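How Do You Teach a Robot to Grab a Gnome?

By Ansel Lindqvist
May 28, 2020
4 minute read

Quick question. How did you learn to pick up a cup? You probably don't remember! You were a baby. You grabbed, you missed, you dropped stuff. Lots and lots of times.

Robots have to practice too. But a real robot arm is heavy and slow, and if it bonks the table, something can break. So the team at the Sutter lab did their practicing inside a computer. A pretend room, pretend table, pretend arm. It's called a simulation. Kind of like a video game, except the player is a computer program. They named their program Wuritz.

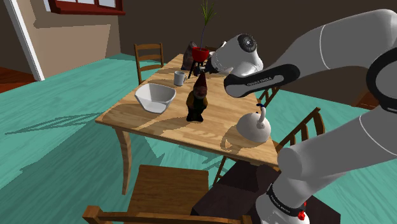
A pretend dining room with a pretend robot arm. Spot the gnome!

Why a gnome? Well, look at its shape. Pointy hat, wide body, two boots. A plain block is easy, flat sides all over. A gnome is tricky. Grab the hat too close to the tip and it could slip right out. Kettles are tricky too, becuase of the handle. And bowls. Where do you even hold a bowl?

So the team set a goal. Wuritz had to choose a good spot to grab, all by itself, and then try it.

What the Robot Sees

Wuritz doesn't have eyes. It gets pictures, drawn by the computer. Some show the whole arm and the table. Some show things from close to the gripper (that's the robot's hand), so the fingers are right there at the front.

And some of those are upside down! Table on top, hats pointing at the floor. You would get dizzy. Wuritz just gets numbers, one set for every tiny dot in the picture, and it has to learn which dots go with which thing. Upside down is fine as long as it practices that way.

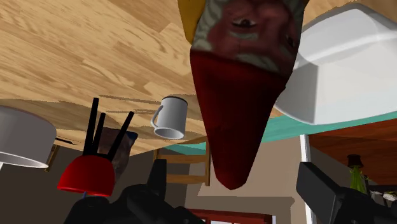 Try, Miss, Try Again

Now the practice part. Each try goes like this. Look at the pictures. Pick a spot. Move the arm. Close the fingers. Lift.

If the thing comes up off the table, Wuritz gets a point. If not, no point. That's the only lesson it gets! Nobody tells it "hold the gnome by the middle." It has to work that out from the points. Scientists call this reinforcement learning. Long name, simple idea: do more of what earned points.

The team ran 2,906 practice tries. Then a test, with things moved to new places on the table.
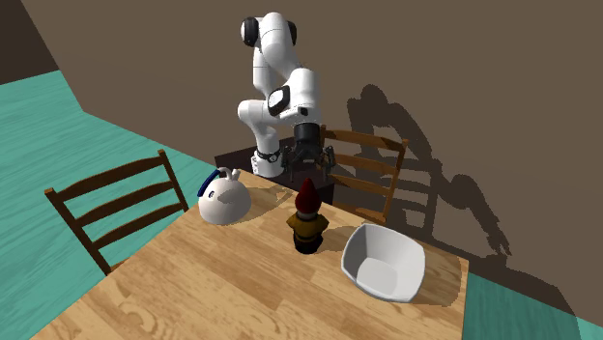 In the test Wuritz got 80 tries out of every 100 right. Pretty good! Early on, after only 499 practice tries, it was still missing more than it grabbed. Bowls were the hardest, the fingers kept closing on air.

Does it work on a real robot though? Nobody knows yet. Real light is different from computer light, and real tables can be slippery or wobbly. Scientists have a name for this problem, the "reality gap." A second group, over in Povholm, will try Wuritz on 2 real arms in July.

Try It Yourself

Get a friend, a spoon, a cup and a sock. Use only your thumb and one finger, thats your gripper. Close one eye. Pick up each thing and give yourself a point if it stays up while your friend counts to five. Then move everything and go again. Did you change where you grab?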